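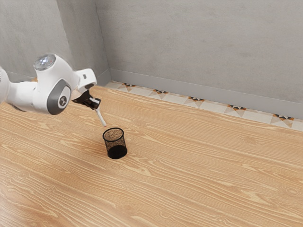

I have a grumble, and it's about Mondays. Specifically it's about what gets done to a robot cell on a Monday morning before anybody has had a coffee, and what gets skipped.

We run one small arm at Flornton. It picks up thin rods and drops them into round holders, all day long, and a simulated twin of it does the same job on my screen, where I try out every change first. I've looked after the pair of them for long enough to have opinions, and my strongest one is this -- most of the time we call "repair" is really setup that was done in a hurry.

Take the tool offset. When you bolt a gripper back on after cleaning, the arm has to be told where the fingertips are. You can measure it properly, which takes me 40 minutes with a pointed pin and a lot of squinting, or you can type in last month's figures and hope. Everyone hopes! I've hoped too. And with big chunky parts you'll get away with it for ages, but with a long thin rod held at a slant, a tiny error at the fingers grows all the way down to the tip, and the tip is the bit that has to go in the hole.

Then the fault log fills up with missed drops and somebody decides the gripper is worn out. We had exactly this in November. A new set of fingers was ordered from Arrieta, ten days went by, the new fingers went on, and the drops were just as bad as before. The old fingers were fine. They're in my drawer now as the spare pair, so I suppose we got something for the money.

My view is that the simulation should be treated as part of the machine, with its own upkeep. People load a model once, get a nice smooth run out of it and never touch it again, while the real cell gets a taller stand, a different cable, a holder from another supplier. Six months later the two have drifted so far apart that the screen is telling you about a robot you no longer own. When I change something on the bench I change it in the model the same day, even if it's only a holder a few millimetres taller. It's dull work and I put the radio on.

A friend at the Istdale site thinks I'm fussy. Over there they teach all their points by hand on the real arm and don't bother with a model at all, and I'll admit they're quick at it (quicker than me, on a good day). But they stop the cell to do it. I can work out a new approach over lunch with the cell still running, then spend ten minutes checking it on the real thing at low speed. I know which one I'd sooner explain to the people waiting for parts.

What does annoy me about simulations is how forgiving they can be. Mine never has a greasy rod. It never has a holder that's been knocked by somebody's elbow, and its cable never snags at position 30, which the real one did every afternoon until I moved a clip. So I now put some mess in on purpose. I nudge the holder sideways, tilt the rod in the fingers a touch, and run the drop again and again. The last batch was 1429 runs, left going overnight, and the failures were far more use to me than the clean ones. Nearly all of them came in too low on the approach and clipped the rim.

So I raised the hover point and slowed the last bit of the descent. It costs us a little on each cycle and there have been complaints about that, mainly from the end of the building where they don't have to fish rods off the floor.

Brokurton, who service the arm once a year, have a perfectly good checklist for grease, bolts and brakes. There's no line on it for the offset and no line for the model. I've written both in at the bottom in biro, and I'd like to see them printed there next time.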